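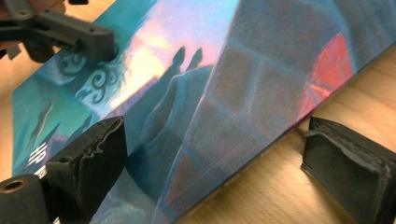 A reader on the Valell support page asked whether a hardcover with a painted cover can go into a protective jacket without first being cleaned, and was told by Plosholm that it cannot. Dust held under film marks a printed cover faster than dust left in the open. Section 4 is to be read with that reply in mind.

4. Covering and shelving hardcover picture books

4.1 Scope

This section covers jacketing, labeling and shelving of hardcover books with illustrated covers, using the Valell jacket kit and the Plosholm tabletop mat. Paperbacks are covered in Section 5. Books with cloth covers and no printed artwork do not need a jacket and go directly to 4.5.

4.2 Before you start

Check that the kit contains the following:

Polyester film sleeve, adjustable, 100 micron
Bone folder
Spine label sheet, 70 labels
Soft brush
Lint-free cloth
Roll of archival tape

Clear a table large enough to open the book flat with both boards supported. A bare wooden tabletop is acceptable if it is smooth and clean. On a rough or varnished surface, lay the Plosholm mat first, ribbed side down.

Note: Dark blues and greens show fingerprints and fine scratches more than pale tones do. For covers with large dark areas, use the cloth at every step where the hand rests on the artwork.

4.3 Cleaning the cover

1. Close the book and lay it flat, front cover up.

2. Brush from the spine toward the fore edge in straight strokes. Do not brush in circles.

3. Turn the book over and repeat on the back cover.

4. Hold the book closed, spine down, and brush along the top edge of the pages. Keep the pages pressed together.

5. Wipe both covers once with the dry cloth. If a mark remains, leave it. Do not use water, alcohol or an eraser on printed artwork.

Caution: Raised or foil lettering can lift at the corners. Brush along the lettering and keep the cloth off it.

6. Leave the book closed on the table for 30 minutes before jacketing if it has come from a cold room or an unheated vehicle.

4.4 Fitting the film jacket

1. Unroll the sleeve on the table with the paper backing up. Weight both ends if it curls.

2. Set the closed book on the sleeve and line up the lower edge of the boards with the fixed fold. The fixed fold is the one with the printed arrow.

3. Fold the upper edge of the film down to the height of the boards and add a margin of 2 mm. Crease lightly with the fingers only.

4. Remove the book. Run the bone folder along the crease, once in each direction.

5. Open the front board and slide it into the left pocket. The board should move without force. If it binds, open the upper fold and increase the margin.

6. Close the book, pull the film snug across the spine, and slide the back board into the right pocket.

7. Open and close the book three times. The film should stay flat across the spine. Wrinkles at the hinge mean the jacket is too tight - slide the back board out a little and close the book again.

8. Secure the pocket flaps with tape, film to film.

Caution: Tape must never touch the board, the endpaper or the artwork. Tape removed from a printed cover takes the ink with it.

Note: Kits supplied before August have a sleeve without the printed arrow. On these, the fixed fold is the heat-sealed edge.

4.5 Labeling

1. Place the label on the jacket at the foot of the spine. For books without a jacket, use the slip-in marker.

2. Where the spine is narrower than the label, place the label on the front at the lower left corner, clear of the title.

3. Write the shelf code before peeling the label.

4.6 Shelving

1. Stand books upright. Picture books in large formats may be laid flat, no more than four to a stack, with the largest at the bottom.

2. On the Dudeson 700 shelf, set the divider so that the books stand without leaning. A book left at an angle for several weeks will twist at the hinge.

3. For face-out display, use the MacPherson ledge. Confirm that the lip supports both boards.

4. Keep displayed covers out of direct sunlight. The film does not block ultraviolet light. Change the displayed title once a month.

4.7 Replacing a jacket

Replace the film if it is split, cloudy or sticky. Cut the tape at the flaps with blunt-ended scissors, slide out the back board first, and repeat 4.3 before fitting the new sleeve. Do not reuse the old label.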